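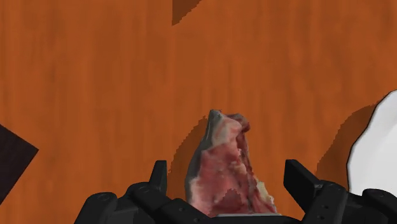
What is a shoulder season?
The weeks between a destination's busiest and quietest periods, when rooms are open but not full and rates sit between the high and low figures.

Unit 4: Seasonal Rates in Small Lodgings
Handout, March 9, 2023

Terms for this unit
Rack rate: the published price of a room before any discount.
Occupancy: rooms sold divided by rooms available, given as a percent.
Minimum stay: the fewest nights a guest may book.

Case: Dridness
Dridness is a coastal village with one main road and a ferry stop. The Baran guesthouse opens all year. The Kuma apartments close in November and reopen in spring. Both raise their rates when the summer ferry timetable begins.

Worked problem
A lodging has 100 room nights to sell in one week and sells 66 of them. Occupancy is 66 percent. The owner can drop the minimum stay from three nights to two, or leave it alone. Shorter stays fill gaps between bookings but add cleaning and laundry costs.

Before next class
Read the section on cancellation terms. Write one page, no more than 400 words, on whether Kuma should stay open through the winter. Use the cost sheet handed out last week. Bring a calculator.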